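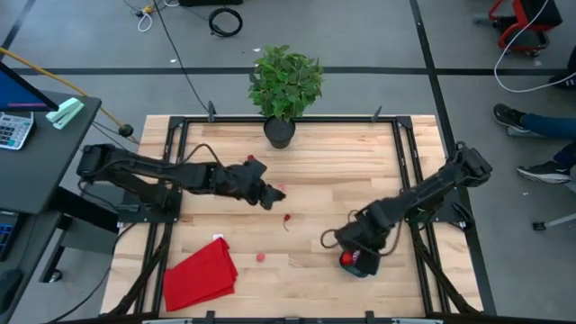

Ticket 382 – Right arm pauses over the container during the fruit demo
Site: Simiyu, ground floor demo area
Opened by: Mwajuma Odera
Assigned to: Dong-hyun Cho
Status: Closed
Opened: 14 June 2020

Mwajuma Odera wrote:

Hello Dong-hyun, and thank you again for answering the phone so kindly this morning when I was clearly in a bit of a flap. I'm putting it all down in writing as you asked. We have the open day coming up, with families in the morning and the group from Gruvelell after lunch, and the table we most want people to see is the one with the two arms sorting the play fruit. It has been a joy to rehearse, mostly. The trouble is with the right arm. It travels over to the little dark container with the green rim, gets itself nicely above it, and then it stops. Sometimes it waits a second or two and carries on, and sometimes it sits there until Kiprono presses resume. The left arm keeps going as if nothing had happened.

We ran the routine 15 times before lunch and it hung on 6 of them. I can live with a pause, but my worry is that a visitor will lean in to see what's wrong.

What we've tried so far:
– restarted the control program (no change)
– restarted both arms, left one first, then right one first (no change)
– pushed the cable at the right gripper back in, gently (it seemed better for a while, then it wasn't)

Dong-hyun Cho replied:

Hi Mwajuma, no flap at all, this was a very good write-up and I wish they all came in like this. Before anybody opens anything up, could I ask for the log from the right arm? On the Skirkell controller it's under Reports, then Last Session. I'd also like to know which version of the routine you're running. Brian made a slower one for visits, and if I remember rightly the wait limits in it were never changed to match.

Please also look at the cable loop by the right gripper while the arm is reaching down and to the left. With the arm low over the container, that loop should still have some give in it. If it pulls tight at any point in the move, stop there and tell me.

Kiprono Makokha replied:

Log attached. It's the slow version, the one named Eseck visit. I moved the arm by hand with the power off, all the way down to the container and back, and the loop stays slack the whole way. I did the left one too while I was there and it's the same. The log has "position not reached in time" at every hang and nothing else that I can make sense of.

Dong-hyun Cho replied:

Thank you Kiprono, that's just what I needed. So the cable is off the hook, and I'm glad, as I didn't fancy rewiring before a visit. The arm is being told to move slowly but is still being given the fast routine's time to arrive. When it's a hair late it holds where it is and waits for someone to say go on. The left arm has a shorter way to travel in this routine, so it gets there in time.

Please open Eseck visit, go to Right arm, then Place, and change the wait limit from 2 to 6 seconds. Save it under the same name, or the start button on the front screen won't pick it up – I've been caught by that myself more than once.

Brian Mwakyusa added:

Sorry everyone, that one's mine. I slowed the moves down after the school visit, when the little ones jumped every time the gripper came down, and I forgot all about the limits. I'll go through the other visit routines before July.

Mwajuma Odera replied:

Changed and saved. We ran it through the whole afternoon and it didn't hang once, even when Mwanaisha Ogola kept putting the cherry back by its stem in the most awkward places she could think of. She'll be doing the talking on the day and wanted to know what it does when things go wrong, so she now has a very nice little bit in her speech about waiting politely. She also asked whether children may place the fruit themselves. Is that all right with you?

Dong-hyun Cho replied:

Yes, with the routine stopped and both arms parked, and with Kiprono at the controller. Fruit down, hands back behind the rail, then start. Please keep the plant at the far side where it is, too, as the arms don't go out that way. Have a lovely day with it, and call me if anything at all looks odd. I'll be at my desk until the Gruvelell group has gone home.

Closed by Dong-hyun Cho. Cause: wait limit too short for slow routine. Follow-up on remaining visit routines: Brian Mwakyusa.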